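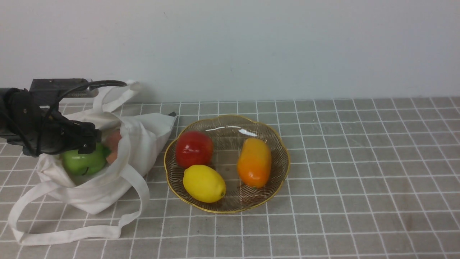
## In praise of the small shop at the end of the bus line

I've been meaning to write this down ever since we moved to Uvcombe, and that was two Septembers ago, so you can see how quickly I get to things. My subject is the errand. I mean the plain old kind, where you walk out the door for onions and come home an hour and a half later with onions, a library book and somebody's opinion of the new parking meters.

My daughter can have a week's groceries on the porch with 23 taps on her phone (she did it at my kitchen table to prove a point, and I'll admit the peaches were fine). She thinks I'm stubborn. I probably am! But I grew up over my parents' hardware store in a town of 3000 people, and I learned most of what I know about grown-ups by sitting on a nail keg while they bought hinges. They'd come in for one hinge and stay until my mother started sweeping near their feet.

Koivisto's, down where the 14 bus turns around, is a lot like that. The bread is better at the big market and the aisles are so narrow that you have to back up to let a stroller through. You end up talking while you're backing up. That's how I met Maysoun Akl, who told me, over the canned tomatoes, that I'd been cooking lentils wrong my whole life. We've had supper together most Thursdays since then, and my lentils have improved a good deal.

I do know that plenty of people can't spend an afternoon this way. When my boys were little and I worked nights, I'd have wept with joy over a delivery van, and I'd never scold a tired parent for using one. What bothers me is hearing the walk to the store talked about as wasted time, as if the hour you save will surely go to something grander. Mine went to television, the winter I had my knee done and ordered everything in. I was well fed and I was lonesome, and it took me until nearly spring to put those two things together.

So if you have a slow morning coming, go get your own onions.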